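Duty solicitor talk, June 2023
Notes for Radomír Trnka, Gedus training room

Slide 1. Opening
Say who I am and what I cover: the first hour at the police station, from the call coming in to the start of interview. Aimed at people on the accreditation scheme. Those already on the rota can skip to the questions. Talk runs 40 minutes, so keep the stories short.

Slide 2. The call
Take the custody number, the offence, time of arrest and the name of the officer in the case. Ask whether the client is fit, whether an interpreter is needed and whether an appropriate adult has been called. Speak to the client on the phone before setting off. Tell them not to discuss the case with anyone until you get there.

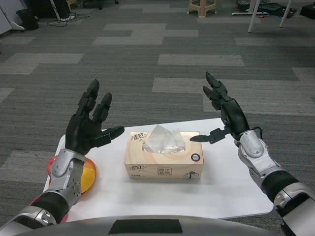 Table with tissue box and a pair of robotic arms

Slide 3. The custody record
Read it before you ask for disclosure. Look for the grounds for detention, any medical entries, and what the client is said to have said on arrest. Use the Korkia case: client aged 19, a remark noted at the desk and never put to him for signature. Give them a minute to say what they would have done.

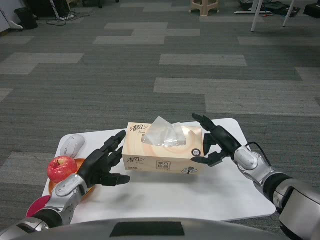

Tissues, with a robotic hand on the left

Slide 4. Disclosure
The officer does not have to give you everything. Ask anyway, and write down each question with the answer, including refusals. Ask about CCTV, phones, other suspects and forensic results. If disclosure comes in stages, you are entitled to a fresh consultation each time.
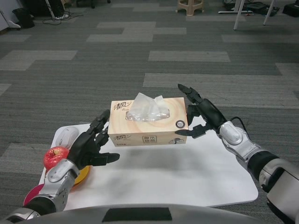 Tissue box on the white board, grey carpet behind

Slide 5. Advice before interview
Three options: answer questions, no comment, or a prepared statement. Go through adverse inference in ordinary words. Get the client to explain it back to you. The Lu and Buler files are both in the handout (pages 2 and 3). Same charge, different advice, and I still think both were right.
Remind them to note the reasons for the advice and have the client sign. 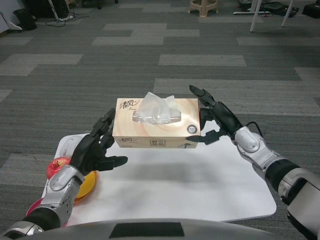
Slide 6. In the interview
Sit where the client can see you. Make an opening statement on your role. Step in if a question is misleading, put too many times, or based on material you have not been shown. Ask for a break if you need one.

Questions. Handout by the door. Next session is in July, on bail and release under investigation.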